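Is a walkable neighborhood worth paying for?

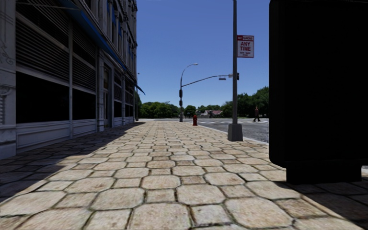 Octagonal pavers running up to the corner, with louvers over the storefront window on the left.

I have been reading apartment listings since February, and I have come to distrust the word "walkable" more than any other word in them. More than "cozy," more than "sun-filled," more than "steps from." At least with "cozy" we all know what we're getting.

What set me off was a listing in Dustmont that asked $182 a month more than the same floor plan a few streets east. Same landlord, same year of construction as far as I can tell, same ugly faucet in the bathroom. I wrote and asked what the difference was for. The answer came back in one line: "The Dustmont location is highly walkable." Fine. Walkable to what?

I asked that too and got no answer, so I went and walked it. I did this in the late afternoon, when I would be coming home from work, and I wore the shoes I wear to work. From the door of the building I could reach a place that sells candles, two places that sell coffee, a bank that was closed, and a gym. The nearest store with onions was 17 minutes away. There's a pharmacy on the map, and it turned into an eyebrow studio at some point without anyone telling the map.

I don't object to candles. But I can't get through a normal week on the things within five minutes of that door, and I suspect the people writing these ads have never tried to. They plug an address into something, the something gives back a score, and the score goes in the ad. The score I saw for this one was very high. I'd love to know how an eyebrow studio counts toward it.

My friend Roksolana Hnatiuk thinks I'm being sour. She lives in Litska, in one of those older blocks with the shops on the ground floor, and she sold her car four years ago and is very happy to tell you so. Her argument is that you shop differently when you walk. You buy less, more often, and you stop thinking of a trip to the store as an event. I believe her. I have also watched her order cat litter, bottled water, a fan, potatoes and a shelf to her door, so somebody is driving. It just isn't her.

She says that's cheap of me. Maybe. But when people tell me they live without a car I now ask how the heavy things arrive, and the conversation usually gets shorter.

What bothers me is how much of this gets judged on looks. A nice wide sidewalk, some old-looking stonework, shop windows along the street, and we all decide it must be a good place to live on foot. I fall for it as badly as anyone. I once signed a lease largely on the strength of a street that looked like people strolled on it. The windows were mostly leased to offices with the blinds down. In winter I could walk the whole length of it after dinner and pass maybe one other person, and that person was generally walking fast.

The opposite case is the street where I grew up, which would get a terrible score. The sidewalk stopped for no reason halfway down and you went on in the gravel. But there was a hardware store, a grocery, a dentist and a shoe repair, and my grandmother did all her errands there until she was past eighty. She would not have called it walkable. She would have called it going out.

There's also the matter of who is measuring. Five minutes for me is not five minutes for somebody with a stroller or a bad hip, and it certainly isn't five minutes with two bags of groceries and a light that takes forever to change. I have never seen a listing mention a light. There is one in Dustmont, near the Lévesque building, where I stood for almost 4 minutes by my phone. I would put that in the ad.

And then there is Grendance, the new development by the old rail yard, whose brochure promises "a fully walkable lifestyle." I went to the sales office. I asked the man at the desk where residents would buy food. He said there were exciting conversations happening about retail. I asked where they would buy it in the meantime, and he told me parking was included – two spaces per unit.

I'm not saying it's all a con. Some places really are easy to live in without a car, and I would pay extra for one if I found it. But I'd want to check it myself, so I've started keeping a short list of things I need to reach on foot on a bad day: groceries, a pharmacy that is really a pharmacy, a bus that comes after nine at night, and somewhere to get a key cut. The key is the one that trips up most neighborhoods. Try it with yours.

I didn't take the Dustmont apartment. The one a few streets east was gone by the time I called back, so I'm still where I was, next to the overpass, with a decent grocery downstairs and a sidewalk you wouldn't look at twice. The rent goes up in the spring and I'll have to start reading listings again. If anybody has a line on something in Litska under the usual price, my email is in the sidebar. Please don't tell me the score.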